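# Setting up a dish return rack in a shared kitchen

Updated 17/05/2018

A return rack keeps clean dishes off the counter and gives everyone in the building the same place to look for a bowl. These steps are for a freestanding metal rack, the kind sold for restaurant storage. Ours came from Lornuvton and stands next to the sink at Du Plessis House.

## Before you start

Measure the wall, then take off 3 inches so the rack can be pulled out for mopping. Check that the floor is level. If it isn't, turn the feet until a full glass of water sits straight on the bottom shelf.

## Setting the shelves

1. Put the lowest shelf 7 inches off the floor. Pots and lids go there.
2. Leave 11 inches between the other shelves. A stack of dinner plates fits with room for your hand.
3. Keep the upper shelf for light things such as bowls and cups.
4. Tighten every clip before loading anything.

Trays make the upper shelves easier to clean, and small dishes don't tip on them the way they do on open wire. Pick trays with a raised rim.

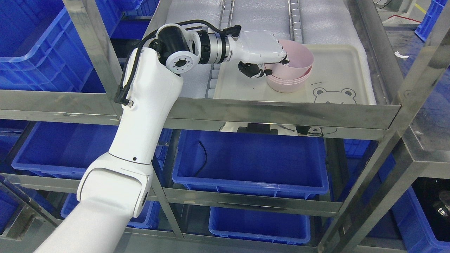
Stack bowls by size and keep the stacks short. Tall ones slide when somebody pulls from the middle. Mugs can go upside down if they are fully dry. Otherwise leave them upright overnight.

## Labels

Use tape that can stand steam. Paper labels curled within a week here. Put the label on the shelf edge, where it stays put when a tray goes to be washed.

## Upkeep

Wash the trays weekly with dish soap. Wipe the posts once a month, and check the clips again in October, when the heating comes on and the rack gets moved away from the radiator.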